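Skirnbridge open day: the small-parts sorting room
13 October 2024

The Nundham works at Skirnbridge opens its sorting building to visitors once a year. I went mainly for the returns section, where mixed items are separated into bins before they go to storage. The previous open day, in May of last year, left that section out.

Entry is through the loading side. Visitors sign in, receive a badge (mine was 123) and follow a yellow line past the pallet racking. Groups are limited to 6, so there is a wait in the corridor. The wall display there covers the history of the building and can be read in the time available.

The racking aisles come first. Location codes start at 1001 and run in sequence along the left side, then return along the right. Labels are at eye level on every upright. The Ledesma shelving at the far end is older and has a different hole spacing, so the two systems cannot share brackets.

Sorting is done on white tabletops against a plain wall. The bins are plastic and are told apart by color, with red and blue both in use on the table I spent the most time at. Black items were standing on end in the red bin, including a pair of cylinders, one slightly taller than the other.

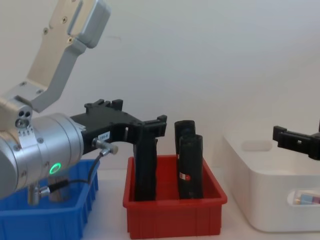
Standing items upright saves floor area in the bin and leaves the tops accessible. The drawback is stability. A tall item in a half-filled bin has little to lean on, and the guide told us that bins are topped up or fitted with a divider before they travel on a cart. Carts from the Gonbridge site have a raised lip for this purpose. The Skirnbridge carts do not, and a retrofit is planned.

I asked why color was used in place of printed labels. The answer was that labels wear off in the bin washer. Color survives, although the blues from different suppliers do not match exactly. The clear type is kept for items that need a visual check, but it is hard to pick out against a white surface. A row with blue on the left, red in the center and clear on the right shows the difference in visibility well.

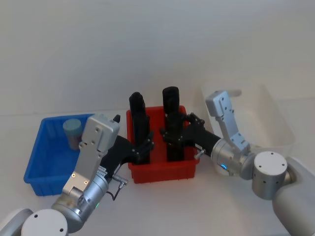

Bin depth matters as much as color. In a shallow bin a small lidded container can be reached from any side, while a narrower, taller bin holds upright items closer together. The site's written procedure lists 38 item types with a bin assigned to each – a copy is available at the desk on request, and it is clearer than the summary on the handout.

The tour ends at the bin washer, which was switched off for the day. Parking is behind the Nundham gatehouse and fills early. Safety shoes are not required for the marked route, but the floor by the loading doors is uneven.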